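How I teach a simulated arm to pick up blocks (by driving it myself)

Jun 4, 2020

19 comments · 321 shares

I've been meaning to write this up since February, when I first got Clakum talking to a gamepad and spent a whole evening knocking small cubes about a virtual table. It was brilliant fun and almost completely useless as training data, so let me save you that evening!

The idea is simple enough. You steer the arm through the job by remote control, the software records what you did, and later on a learning program tries to copy you. I drive in Clakum and record with a little tool called Flindurier, but any simulator that lets you log joint positions and gripper commands will do.

Before you record anything, just drive. Set the speed low (mine is at a quarter of full) and practise going from the rest position to a spot above a block and back again. Put sideways movement on the left stick, up and down on the right, and the gripper on a single button. I had open and close on two separate buttons at first and kept pressing the wrong one at the worst moment.

Next, lay out your table. I like a mix of small cubes and a few awkward shapes, wedges especially, as a sloping face makes you think about which way round the fingers should go. Leave some clutter in. If you only ever show the arm one lonely block, it'll get terribly confused the first time it meets a second.

Now the pick itself. Come in high, stop over the block, and turn the wrist until the fingers sit either side of it. Then go straight down. Don't slide in from the side, however tempting it is, or you'll shove the neighbours out of the way and record that too. I stop for a moment with the fingers open, check from a second viewpoint, and only then press the button.
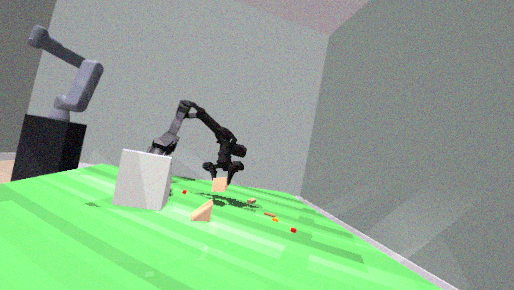 Rätsep wrote to say that the pause is a mistake, and that a copied arm will learn to hover over the block and never commit. Better to keep moving slowly all the way down, in Rätsep's view, and to trim any dead time before training.

Fair point, and I did get a hoverer once. My compromise is to keep the pause short and let Flindurier cut out any stretch where nothing moves. You'll find it under Clean Up, then Idle Frames. Watch a trimmed run back before you do the whole lot, mind, because if the setting is too greedy it'll cut the bit where the gripper closes as well.

After the pick, lift straight up, carry the block across at a steady height and set it down gently (no dropping!). Open the fingers, rise, and stop the recording once you're clear. Save it, shuffle the blocks, go again.

If you fluff one, bin it. The exception is a small miss that you then put right: I keep a few of those, as they show the arm how to recover.

My current set has 1567 runs in it, which sounds mad, but they're short and I do them with the radio on. You'll want far fewer for a first try. Get a small batch recorded, train on that, and see where the arm goes wrong before you sit down for more.

Next time I'll go through exporting the runs to Ondov, where the file naming is a bit of a pain.

Share this post · 19 comments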